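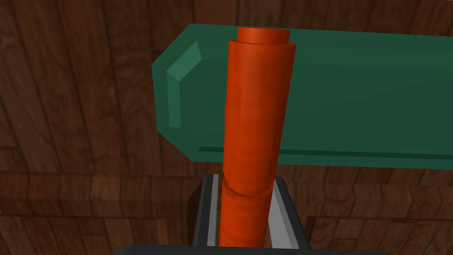 OK so a few of you asked what I ended up doing about my eyebrows after the great over-plucking (my own fault, magnifying mirror, bad lighting, a podcast that ran long), and I've finally got enough to say that it deserves a thread. Get a coffee, I do go on.

First thing I tried was the Gitetti brow pencil, the skinny one. I wanted to love it! The color is lovely, a soft ashy brown with no red in it at all, but the lead is so hard that I was practically engraving my own forehead. If your skin is tougher than mine you may get along with it fine.

Then I moved on to the Vahidi tinted gel. Much kinder. Tiny brush, so you can get right into the front of the brow where the hairs are short - and that's where I'd lost most of mine. It dries fast though, so do one brow start to finish before you touch the other. I learned that on the way to a wedding.

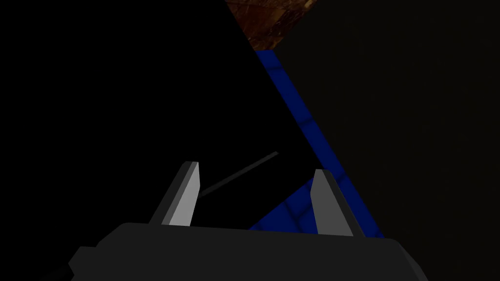
Thursday-face energy, any day of the week

What I do now, most mornings: brush everything straight up with a clean spoolie, fill the gaps with a few light strokes of powder, then gel over the top. It takes me 3 minutes if the cat leaves me alone. I used to do the gel first and the powder just clumped on it like flour on a wet counter.

Powder, by the way, is a plain matte eyeshadow I already owned. I bought it at the little beauty counter in Drarthorpe years back and I've hardly made a dent in it. Go one shade lighter than you think. I went darker the first week and looked furious at everybody in the grocery store.

As for growing them back, I put the tweezers in a drawer in October and told myself hands off for 18 weeks. There was an ugly stretch in the middle, I won't lie to you, with little hairs coming in wherever they pleased, but I left them be and the tails have filled in better than they've been since college.

I didn't buy a serum. I read more than 700 reviews of them one weekend (I know, I know) and came away so muddled that I kept my money and put a dab of plain castor oil on at night. Can't swear it did a thing, but it's a nice little ritual before bed and my skin didn't mind it.

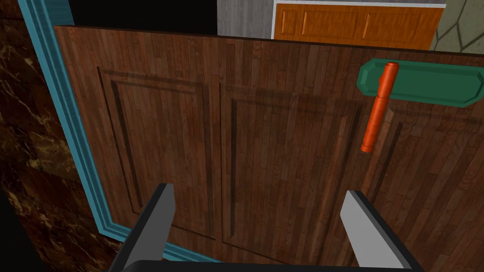
Skutport: I had the same trouble with that pencil until I started warming the tip on the back of my hand for a few seconds. Still not my favorite, but it stopped dragging. Does the gel flake on you by evening?

Oh that's a good tip, thank you, I'm going to dig mine out and try it! And no, no flaking unless I put on 2 coats, and then I get little crumbs by dinnertime. One thin coat and leave it alone.

Next up is whether I'm brave enough to tint them at home. Leaning no, but talk me into it.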